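# Stiff jeans: how to fold them so they stay flat on the shelf?
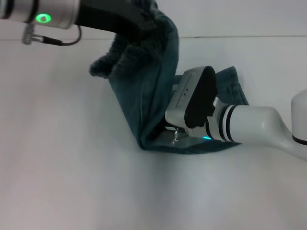 *Dark denim, halfway through folding on the white table*

**zerkeleo_2**

Hello to all. I have a problem with heavy denim. When I fold a pair in half and then put the lower part up, the fold opens again after I leave it. One layer wants to stand up and the other stays flat. My shelf from Castemance is not very deep, so I need a small packet, not a long one. I tried to press with the hand, but by the evening the pile is leaning again. Should I fold in two or in three? And do you iron before, or is this too much work for jeans?

**Ebony Ruddock**

I had the same difficulty when I moved to Gotstead and had only one shelf for everything. My way is this:

1. Lay the jeans flat, front side up, and close the button.
2. Put one leg over the other, so the back pockets are outside.
3. The seat makes a small triangle that sticks out. Turn it in.
4. Bring the hem up towards the waist, but stop a little before it.
5. Fold the rest in three and run your palm firmly along every crease.

Step 4 is the important one. If the hem lies exactly on the waistband, you have all the thick seams in one place and the packet opens like a book. I do not iron. I shake them well when they come off the line and fold them while they are still a bit warm from the sun — it is enough for me. With this method I can stand up to 8 pairs side by side in a drawer. For very stiff new ones, wash them first, they become more obedient.

**sandhu_home**

just roll them. or hang them, I never fold jeans

**zerkeleo_2**

Thank you Ebony, I think my mistake was the hem. I always put it exactly to the waist because it looked more tidy. I made two pairs now with your step 4 and they are lower than before. Rolling I tried in January, but on an open shelf the rolls fall down. I will write again if the pile is still standing on Sunday.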